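Wie funktioniert ein Mikrokredit?

Geld leihen heißt: Man bekommt jetzt einen Betrag und gibt ihn später zurück. Wer Geld verleiht, heißt Gläubiger. Wer es sich leiht, heißt Schuldner. Einen solchen Vertrag nennt man Kredit oder Darlehen.

Banken vergeben meist größere Kredite, zum Beispiel für ein Haus. Vorher prüfen sie, ob der Schuldner ein regelmäßiges Einkommen hat. Oft verlangen sie auch eine Sicherheit. Eine Sicherheit ist etwas Wertvolles, das die Bank verkaufen darf, wenn die Rückzahlung ausbleibt. Menschen ohne festes Einkommen und ohne Besitz bekommen deshalb häufig keinen Kredit.

Für sie gibt es Mikrokredite. »Mikro« kommt aus dem Griechischen und bedeutet klein. Mit einem Mikrokredit kann jemand eine Nähmaschine kaufen, Saatgut für ein Feld oder die erste Ware für einen Verkaufsstand.

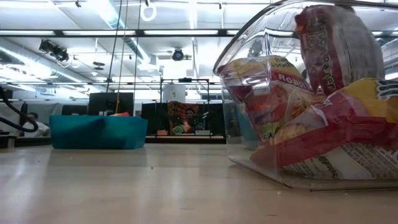 Verpackte Snacks in einem durchsichtigen Behälter

Ein Rechenbeispiel

Esko Kinnunen möchte in der kleinen Stadt Wuscombe einen Kiosk eröffnen. Ihm fehlen 1.000 Euro für die erste Ware. Er stellt einen Antrag bei Grastico, einem Anbieter von Mikrokrediten. In den Antrag schreibt er, was er verkaufen will, was die Ware im Einkauf kostet und welchen Preis er dafür verlangt.

Der Unterschied zwischen Einkaufspreis und Verkaufspreis heißt Handelsspanne. Davon muss Esko die Miete, den Strom und die Raten bezahlen. Eine Rate ist ein Teilbetrag der Rückzahlung. Was danach übrig bleibt, ist sein Gewinn.
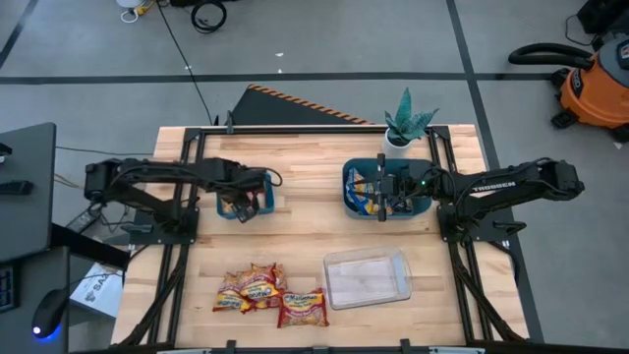
Snackpackungen in zwei Körben

Was sind Zinsen?

Grastico verleiht das Geld nicht umsonst. Der Preis für das Leihen heißt Zins und wird in Prozent angegeben. Ein Prozent ist ein Hundertstel. Bei einem Zinssatz von 7 Prozent im Jahr kosten 1.000 Euro nach einem Jahr 70 Euro Zinsen. Esko muss dann also 1.070 Euro zurückzahlen. Zahlt er schon während des Jahres Raten, wird die Restschuld kleiner, und die Zinsen sinken ebenfalls.

Mit den Zinsen bezahlt der Anbieter seine Mitarbeiter und gleicht Verluste aus. Verluste entstehen, wenn Schuldner nicht zurückzahlen können. Die Verwaltung eines kleinen Kredits macht fast so viel Arbeit wie die eines großen. Daher sind die Zinssätze bei Mikrokrediten oft höher als bei gewöhnlichen Bankkrediten. 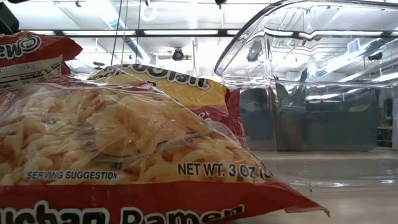 Instantnudeln, Nettogewicht 3 oz (Unzen)

Woher kommt das Geld?

Ein Teil stammt von Spendern, ein anderer von Anlegern. Spender erhalten ihr Geld nicht zurück. Anleger erwarten die Rückzahlung und meistens auch einen Zins. Manche wollen mit ihrer Anlage zusätzlich etwas Nützliches für die Gesellschaft erreichen. Das nennt man wirkungsorientiertes Investieren.

Der Fonds Ortner ist ein solcher Geldgeber. Ein Fonds sammelt das Geld vieler Anleger in einem Topf. Ortner hat auf diese Weise 1.522 Kredite finanziert. Fällt einer davon aus, verteilt sich der Verlust auf alle Anleger.

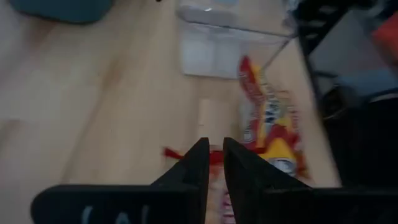 Tischplatte aus hellem Holz mit Behältern

Welche Probleme gibt es?

Ein Mikrokredit ist eine Schuld. Die Raten werden auch dann fällig, wenn das Geschäft schlecht läuft. Manche Menschen nehmen einen zweiten Kredit auf, um den ersten zu bezahlen. Können sie ihre Schulden auf Dauer nicht mehr begleichen, sind sie überschuldet. Ein sorgfältiger Anbieter fragt deshalb nach anderen Krediten und erklärt alle Kosten vor der Unterschrift.

Wörter zum Nachschlagen

Gläubiger: Person oder Firma, die Geld verliehen hat
Schuldner: Person oder Firma, die Geld zurückzahlen muss
Rate: Teilbetrag der Rückzahlung
Restschuld: der Betrag, der noch nicht zurückgezahlt ist
Laufzeit: Zeit bis zur letzten Rate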